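4.2 Hosting and the smaller venues

We were lucky in our choice of season, as Grimshaw and Enden had both agreed to host matches in the regional women's cricket tournament that September, and both clubs were generous with their records. Of the 100 households we wrote to, 68 sent back the full survey, and many added kind notes in the margins that we have drawn on here.

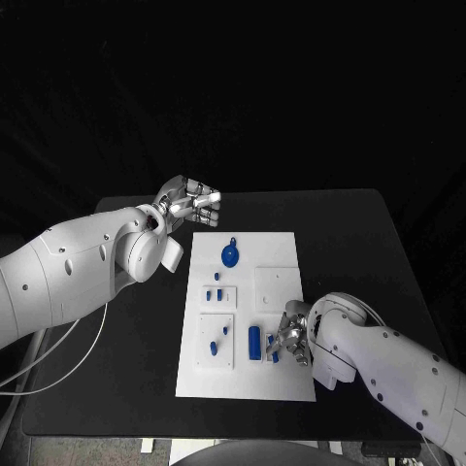

Figure 2.

What came through most warmly was the pride people felt in having a match so close to home – even those who had never sat through a whole game before. Families in Enden told us they would travel up to 30 miles to see another one. Grimshaw residents were a little more careful in their praise, mostly on account of the parking, and we return to their concerns in Section 5.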